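How to Get Lint and Pilling Off Dark Knits Without Buying Another Gadget

By Snædís Holst
Updated Oct 13, 2026

Most advice on pilling is written by people who would like to sell you something. I have read a lot of it, and I own three of the things it told me to buy, so take this guide as the work of a sore loser. It covers dark sweaters, sweatshirts and fleece, the kind of clothes that look fine in the drawer and terrible by a window.

First, work out which problem you have

Lint sits on top of the fabric. Pills are attached to it. Press a strip of packing tape on the worst spot and pull it away. If the spot looks better, you have lint, and you can skip most of this page. If it looks the same, you have pills, and no sticky roller on earth is going to fix them, whatever the package says.

There is a third possibility, which is that the cloth is wearing thin. Hold it up to a lamp. If light comes through at the elbows, stop there. Shaving a thin elbow makes a hole.

What you need

A flat table
A lamp you can move
A cheap disposable razor, new
Packing tape
A soft clothes brush
A damp rubber glove

You will see "fabric combs" recommended everywhere. I tried the Mendero comb on an old cardigan and it pulled up as much good yarn as bad. Maybe I had a poor one. The battery shavers are better, but the Rosser I bought in May chewed a loose thread on its second outing, and I went back to the razor.

Step 1: Wash it first, inside out

Cold water, gentle cycle, nothing in the load with a towel in it. Towels are where half your lint comes from. Skip the vinegar. I have washed matching sweatshirts with and without it and could not tell them apart afterward, and one of them smelled like salad.

Step 2: Dry it flat and wait

Don't shave damp fabric. The pills lie down when they're damp and you'll miss them, then find them all again the next morning.

Step 3: Set the lamp low

Turn off the overhead light and put the lamp at table height, off to one side. Dark cloth hides everything under a ceiling bulb. Light from the side gives each pill a small shadow. Too little light is no help either, and navy is worse than black for this.

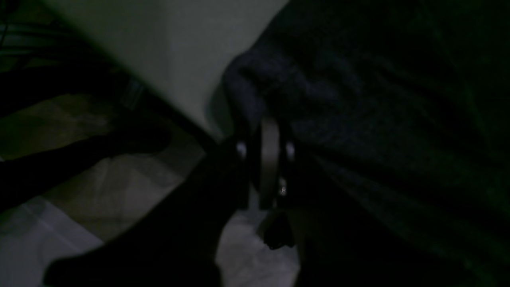 Dark navy fabric in very low light, with faint ridges and wrinkles across the surface.

Turn the lamp up until you can tell a wrinkle from a pill. If you can't, smooth the cloth out again before you bring a blade anywhere near it.

Step 4: Shave in short strokes

Lay the fabric flat and hold it still with your free hand, fingers well behind the blade. Don't stretch it. Use almost no pressure and go one way only, an inch or two at a time. Clean the razor with tape after every few strokes.

Start somewhere that won't show, such as the inside of the hem. Some guides tell you to start under the arm, where the pilling is worst. That's also where a seam is waiting for you.

Leave these alone:

Seams and cuffs
Anything embroidered or printed
Loose, open knits
Mohair, angora and anything else that is supposed to be fuzzy

Step 5: Pick up the mess

Brush in one direction, then wipe the whole thing down with the damp rubber glove. The glove does a better job than any roller I've paid for. Tape gets the last bits around the collar.

Does any of it last?

Not really. Pilling comes from rubbing, and you're going to keep putting your arms in the sleeves. A cheap acrylic blend may need doing again after a few wears. Wool often calms down once the short fibers have worked loose, though I've had wool that never did.

I'm also not convinced by the anti-pill sprays. Justora claims its spray holds up for 18 washes. Mine didn't make it to the end of a month, and it left a stiff patch on one sleeve. Starard sells a wash bag for the same purpose. The bag is fine. So is an old pillowcase with a knot in it – that's what I use now.

If the sweater pills again right away, check your bag strap and your desk edge before blaming the washer. My left side always went first, and that's the shoulder I carry my bag on.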